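Wemwood Laboratory Safety Training Records

This dataset contains 2129 attendance and assessment records from introductory safety courses given to students and water treatment operators. It is maintained by the Gistura training office. Version 2 was released on April 24, 2021.

Each row lists the course code, the module, the score, and the renewal month. Names and employee numbers were removed before release. Scores from the chemical storage module were entered by hand and may contain errors.

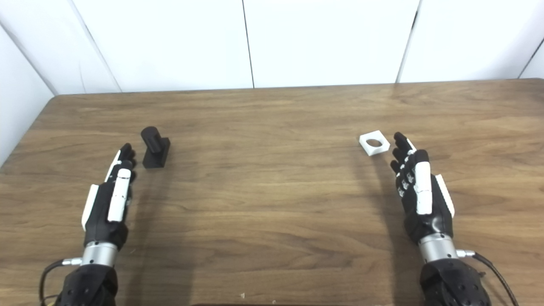

Are repeat attendances kept as separate rows?

Each attendance has its own row, and the field "attempt" gives its order.

Records for the eyewash and spill response module begin in June and cover roughly 1082 attendances. Blank scores mean that the assessment was not taken. They should not be read as zero.

Corrections may be sent to Rania Bennani at the training office.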